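Bovalance Portfolio Terminal - Set-up Guide
Section 4: Adding a share dealing account and setting price alerts
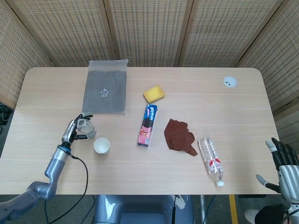
Complete Section 3 (user profile and base currency) before starting this section. The steps below apply to the desktop version. The menu names in the tablet version are the same, but the Accounts menu is reached from the bottom bar.

Last revised 20 September 2019

4.1 What you need

Your Bovalance user name and password
Your dealing account number, as printed on the broker's statement
The opening cash balance and the date it applies to
A list of current holdings, with the number of shares and the total cost of each

Accounts held with Vogler or Brandholm can be linked directly. Accounts held elsewhere must be entered by hand (see 4.3).

4.2 Linking a Vogler or Brandholm account

1. Open Accounts and select Add account.
2. Choose the broker from the list. The account number field appears.
3. Type the account number without spaces. Vogler numbers begin with two letters, which must be entered in capitals.
4. Select Request link. A code is sent by the broker to the telephone number it holds for you.
5. Enter the code and select Confirm.
6. Wait for the status to change from Pending to Linked. Do not close the window while the status is Pending.
7. Open the Holdings tab and compare it with your most recent statement.

Note: The link is read-only. Orders cannot be placed through the terminal and must be given to the broker in the usual way.

Note: Brandholm sends one file a day, after the market closes. Trades made today will not be shown until the next file has been loaded.

Caution: If the code is entered wrongly three times, the link is blocked for 24 hours. Requesting a new code during this period does not clear the block.

4.3 Entering an account by hand

1. Open Accounts, select Add account, then Other.
2. Give the account a name. The name may not be changed later, although the account can be copied under a new one.
3. Enter the opening cash balance and its date.
4. Select Add holding.
5. Type the company's ticker, or the first part of its name, and pick the correct line from the results. Companies with more than one class of share have one line for each class.
6. Enter the number of shares and the total cost, including dealing charges and stamp duty.
7. Repeat steps 4 to 6 for the remaining holdings, then select Save.

Caution: Prices in London are quoted in pence, but total cost is entered in pounds. A cost entered in pence makes the holding show a loss of nearly all its value. If this happens, open the holding, select Edit cost and correct the figure.

Note: For shares received in a demerger or takeover, use Add event instead of Add holding. See Section 7.

4.4 Setting a price alert

Alerts are set for each holding separately. An account may have up to 100 active alerts.

1. In the Holdings tab, select the holding and then Alerts.
2. Choose Above, Below or Daily change.
3. Enter the level. For Above and Below, use the unit shown beside the box. To be told when a share priced at 433p falls under 389p, choose Below and enter 389.
4. Choose where the message goes: Screen, Email or Both.
5. Select Activate. A bell appears beside the holding.

Above and Below alerts switch off once they have been triggered and must be set again. Daily change alerts stay on, and send no more than one message per trading day.

Note: Alerts use delayed prices unless you have a live price package. A message may therefore arrive after the price has moved back.

Caution: An alert is not a stop-loss order. It does not sell anything.

4.5 Dividends and the July update

Linked accounts record dividends on the payment date. In accounts entered by hand, each dividend appears as Expected - select it and choose Accept once the cash has been received.

Users who installed the terminal before the July update should open Settings, then Data, and select Rebuild dividend history. Accounts stay visible during the rebuild, but totals should not be relied on until the progress bar has cleared.

4.6 If an account does not balance

1. Check the opening date. Trades dated before it are ignored.
2. Check for duplicated holdings, which can occur when an account has been both linked and entered by hand.
3. Select Reconcile and print the difference report.
4. Send the report to the Murnport support desk, quoting the reference in the top right corner. Remove your account number first.

Continue to Section 5: Benchmarks and charts.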